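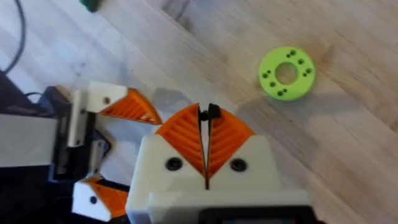
4.2 Fingertip inspection and reset rules

The rules in this section apply to every two-arm station that contributes recordings to the Grido set. They were drafted by Rakiya Usman and Kohei Kudo after the first runs at Doltdale, where operators at different stations had been following different habits.

Both grippers are checked before a session and again after every 30 episodes. The operator closes each gripper fully and looks at the seam between the ribbed fingertips. If the tips do not meet along their full length, the station is stopped and the pads are reseated. Screws on the finger housings are checked by hand at the same time. Figure 3 shows one gripper closed and the other open, with a green ring on the floor as the target part.

Cables must stay clear of the area where parts are placed – a cable touched by either arm ends the episode, and the recording is marked as void. Parts are put back by hand only when both arms are at rest. No one reaches between the grippers while the station is live.

Of the 425 episodes reviewed under these rules, 4 were marked as void. Reviewers were not told which operator had made a recording.

Figure 3. Grippers and ring part on a wood floor.

4 comments 30 shares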